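Gonen thread. People keep asking me about the town I grew up in, so I'm putting down what I know in one place. Corrections welcome.

1/ Gonen is a town and the administrative centre of Solaneck Shire. The population at the last count was 1,054. The sign on the highway says 1,000 and has said that for as long as I've been reading signs.

2/ The name is older than the town. It was the name of the pastoral run that took in both banks of Ibarra Creek. When the surveyor laid out the streets he kept the run's name for the township and used the owner's surname for the creek. Most locals say it with the stress on the second half.

3/ Before the railway there was a store, a pub and a blacksmith, all on the east bank. The station was built on the west bank where the ground was flat, and within a few years the store and the pub had moved across to meet it. The blacksmith stayed put. His stone chimney is still in the paddock behind the showground.

4/ The town has 2 main streets, Station Street and Creek Street. They meet at the war memorial. Everything else is named after a tree, and most of the trees named don't grow in the district.

5/ Wheat and sheep were the whole economy until the flour mill opened. The mill employed 100 people at its peak. Adwoa Quansah's history of the shire has a good chapter on it, including the strike over the night shift. The library has copies. Ask at the desk as they aren't kept on the open shelf.

Print this page
E-mail this to a friend

6/ 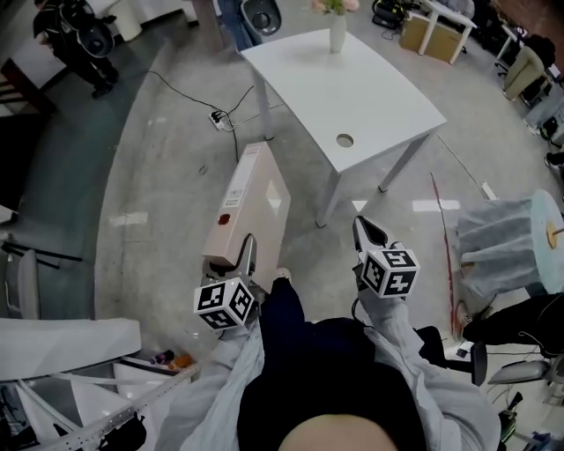
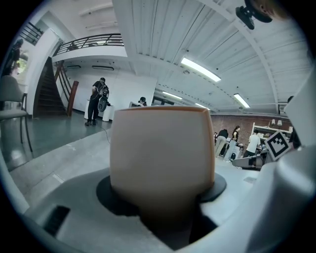
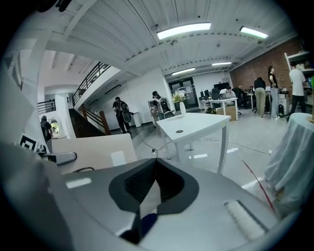

7/ The mill shut when the branch line closed to freight. The building sat locked for years, and the shire eventually took it over and kept the outside walls as they were. Alistair Tosh was shire engineer then and argued against pulling it down, mainly on the cost of demolition. People who remember the inside as dark and dusty are usually thinking of the grain floor. The last picture shows a ceiling, white with exposed beams and corrugated panels. The mill never had anything like it. It had timber boards and a lot of pigeons.

8/ The shire offices are on Station Street in the old bank. Council has met there since the amalgamation with Vururex, the smaller township to the north. Vururex lost its own council in the merger and there was bad feeling about it for a long time. It kept its hall, its cricket club and its postcode.

9/ On Vururex, as I've had three messages already: it was never bigger than Gonen. It was busier for a short period when the quarry was running. Those are different things. Quarry workers mostly lived in camp and weren't counted as residents.

10/ Floods. Ibarra Creek comes over the low bridge most wet years and the east side is cut off for a day or so. The worst one reached the second step of the memorial. There's a brass line on the stone at that height. The levee was built afterwards, and the caravan park was shifted to higher ground next to the pool.

11/ Schools. There's one primary school and a high school that takes kids from the whole shire by bus. The high school used to stop at Year 10 and you boarded elsewhere to finish. I was in the second group to go right through to Year 12 in Gonen. Senyo Ayaaba taught us geography and a lot of what's in this thread I first heard from him.

12/ Notable people is a short list. Ama Opoku, who played state netball, was born at Gonen hospital when it still had a maternity ward. Thaís Holanda came to the district as a vet and later served as mayor. She got the saleyards covered and the pool heated, and she is the only mayor I've seen thanked for a roof.

13/ Climate is hot dry summers and frosty winters. Most of the rain comes from May to October. The weather station was moved from the post office to the airstrip, so be careful comparing old temperatures with recent ones. The airstrip is colder at night.

14/ Getting there. No passenger trains. The coach stops outside the newsagent in the morning going west and again in the evening coming back. By car, take the Solaneck turnoff and ignore the first Gonen sign, as that road goes to the tip.

15/ Someone asked about the clock on the post office. It's the original clock in a replacement tower. The first tower was weatherboard and came down in a storm. The brick one is a bit shorter.

16/ Edit to number 3: I've been told the chimney is on the showground's land, on the creek side of the fence. You can walk up to it without asking anyone.

Print this page
E-mail this to a friend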